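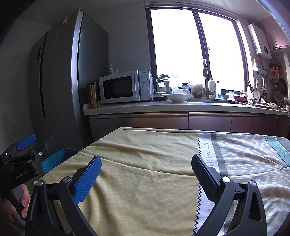

Minttu Kokkonen asked whether the table-clearing task should count toward the spring assessment at all, given that half of the club had joined after the rules were agreed.

Forum > Student Projects > Adau Robotics Club > Household Tasks

Index Recent Members Rules Search

Posted in April by Hanne Laaksonen

I am replying to that question first, as it affects everyone on the list. The task will count. Members who joined after the rules were agreed may submit their demonstrations up to the end of the month, and their work will be marked on the same sheet as everyone else's. The task is the clearing of a kitchen table after a light meal, performed with two hand-held grippers. Orange peel, paper cups, tissues and wrappers are all accepted items. Food that is still fit to eat is not.

Each demonstration must begin with both grippers open and empty. It ends when the last item has been released into the bin. Members are reminded that the written log is worth 90 points and the demonstrations 130, and that a missing log cannot be made up for by additional demonstrations.

H. Laaksonen

minttu_k wrote:

Thank you for the clarification. I accept the decision, but I would ask that it be recorded that the newer members were not consulted. I also request a ruling on peel. Under the current wording, a strip that tears during a grasp is treated as a dropped item. I do not believe this is fair to the operator.

eetu.ikonen wrote:

The wording is correct as it stands. A torn strip means that too much force was applied, and the purpose of the exercise is to learn how much force is enough. If we excuse tearing, we will receive a folder of demonstrations in which everything is crushed and nothing is marked down.
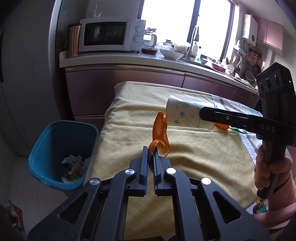 Nelli Vuorinen disagreed with Eetu and wrote that force is only one part of the matter. Her reply is copied here from the mailing list at her request:

"The angle of approach has far more effect on peel than the force does. A strip taken across its width will generally hold. The same strip taken by one end will often twist out of the pads, however gently the operator closes them. I propose that tearing be marked down only where the log shows that the operator did not consider a second angle. I would also like the club to permit one gripper to steady an item while the other lifts. Several members have been doing this already, and the rules say nothing about it either way."

eetu.ikonen wrote:

I have no objection to steadying. My objection is to judging a grasp by what the operator says he or she was thinking. The log is written afterward, and anyone can claim to have considered a second angle. The mark should depend on the recording.

m_ruotsalainen wrote:

I would like to support Nelli's proposal in part. In the Hokeo round last year we marked from the recording only, and the result was that members repeated the easiest grasp again and again. We collected 1348 grasps and a great many of them were the same one. The logs were the only place where anyone explained a failure. I would not wish to lose that.

On a practical point, could the cloth be left with its folds in place? Some members have been smoothing it before every run — this makes the paper items easier to find and gives those operators an advantage.

hanne.laaksonen wrote:

I have read the replies and discussed them with the Ferkham group, whose members will be marking our work this year. The following will apply from now on.

Steadying with the second gripper is permitted for all items. The cloth is not to be smoothed between runs. A torn strip will be marked down by half, whatever the log says, and the operator may then pick up both parts and continue.
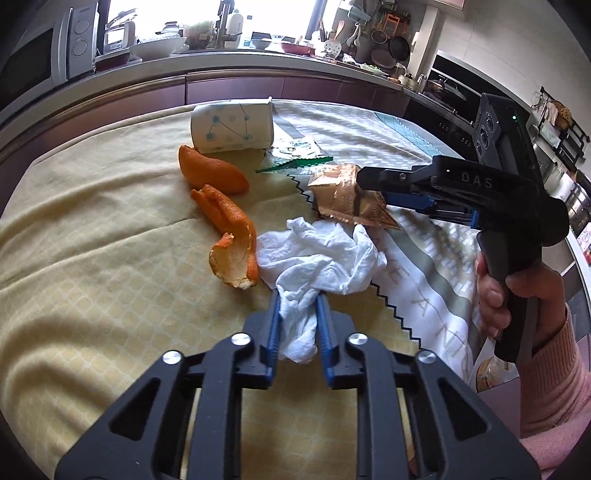
Tissues and foil are to be treated as separate items even where they overlap. An operator who lifts both in one grasp will receive credit for one. Members who wish to move the foil aside before taking the tissue may do so, provided that the move is entered in the log.

The current total stands at 121 accepted demonstrations. Files should be named according to the Räsänen scheme, with the operator's initials at the end. A number of submissions have arrived without initials, and these cannot be credited until their owners come forward.

minttu_k wrote:

I am satisfied with the ruling on peel, although half still seems severe to me. Two of the files without initials are mine. I will rename them this evening and upload them again.

eetu.ikonen wrote:

I continue to hold that the full deduction was the better rule, but I will mark my practice runs according to the new one. Please confirm whether demonstrations accepted before today will be marked again.

hanne.laaksonen wrote:

They will not. The new rules apply to submissions received after 6 p.m. today.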